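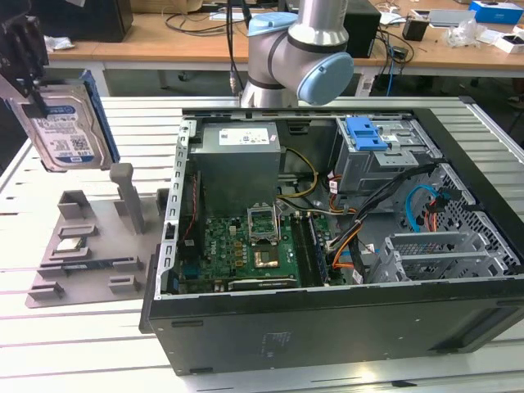
**How many grippers should be budgeted for one disassembly and assembly cell?**
Budget one gripper per arm, plus one complete spare with fingers for each pair of arms.

## 3. Planning and purchasing

This section applies to cells used for desktop computer work: removing and fitting hard drives, memory sticks and processors in an open tower case. Complete it before placing any order. Installation is covered in Section 4.

### 3.1 Before requesting a quote

1. List the parts the cell will handle. Record the largest, the smallest and the heaviest. A 3.5-inch hard drive normally sets the gripper opening and payload. A processor normally sets the positioning tolerance.
2. Sort the tasks into three groups: pick and place, insertion with force, and latch or lever operation. Quote each group separately. Suppliers tend to price the first and leave the other two as options.
3. Decide how the case will be presented. The layouts in this manual assume a tower lying on its side with the open side facing up.
4. Measure the reach from the arm base to the far wall of the case. Add the height needed to lift a part clear of the drive cage and power supply.
5. Send the completed list to the integrator with one sample case that may be kept or damaged.

> **Note:** Case layouts differ between model years. If units built before 2017 will be processed, include at least one in the sample set.

### 3.2 Arm and gripper

1. Select the arm by payload at full reach. The gripper, its mounting plate, the cable package and the part all count against the rated payload.
2. Specify the gripper opening with clearance on both sides of the widest part.
3. Order fingers separately from the gripper body. Fingers wear, and a finger that suits a drive is seldom suitable for a memory stick.
4. Confirm that the controller license covers force control. On the Brurel controller this is a separate line item and is not included in the base price.
5. Request the lead time in writing. The last Skutow order took 87 days from purchase order to delivery, against a quoted 90.

**Caution:** Do not size the arm on the weight of the part alone. An overloaded wrist joint will trip the protective stop during insertion moves and may void the warranty.

### 3.3 Table and parts fixture

Slotted aluminum tables cost more than flat steel but allow fixtures to be moved without drilling. For a cell that will be changed more than once, the slotted table is the cheaper choice over the life of the project.

1. Order the table before the fixture. Slot spacing determines the bolt pattern.
2. Plan for a 3D-printed parts fixture with a separate pocket for each part type. The processor pocket should hold the chip flat. Memory sticks are held on edge in a long slot.
3. Allow for three print revisions in the budget. Tanvir Saha keeps the current files for the Debnath fixture and can supply the material quantity for each revision.
4. Leave room between the fixture and the case for the gripper to turn with a drive in hand.
5. Purchase clamps or stops for the case. Friction does not hold a tower in place during memory insertion.

> **Note:** Printed fixtures are a consumable. Charge them to operating cost, not to capital.

### 3.4 Test units and spare parts

Commissioning damages parts. Processor sockets and memory slots are the usual losses – order these with the cell and not after the first failure.

| Item | Quantity per cell | Budget line |
|---|---|---|
| Complete tower, working | 2 | Capital |
| Motherboard, same model | 4 | Operating |
| Hard drive, 3.5-inch, scrap | 6 | Operating |
| Memory stick | 18 | Operating |
| Processor, scrap, correct socket | 4 | Operating |
| SATA cable | 10 | Operating |

**Caution:** Use only wiped or scrap drives for commissioning. Drives holding live data must not enter the cell until the acceptance test in Section 6 has been signed.

**Caution:** Disconnect the tower from line power before it is placed on the table. The power supply stays closed at all times.

### 3.5 Costs often left out

- Risk assessment and any guarding it calls for. A collaborative arm still requires one.
- Grounding for the table and fixture.
- Cable routing along the arm, including replacement sleeves.
- Operator training. Zondance sells this by the seat, and seats expire after one year.
- Integrator time for a second visit. Over half of our cells have needed one.

### 3.6 Approval

1. Enter all quotes in the planning sheet, one line per item.
2. Send the sheet to Malsha Khondokar for technical review.
3. After review, forward it to Boonsong Ratanaporn for budget release. Requests for the following year close in December.
4. Do not issue a purchase order on a verbal release.

Section revised 2026-03-07, É. Portela. Table 3.4 quantities replace those in the previous issue.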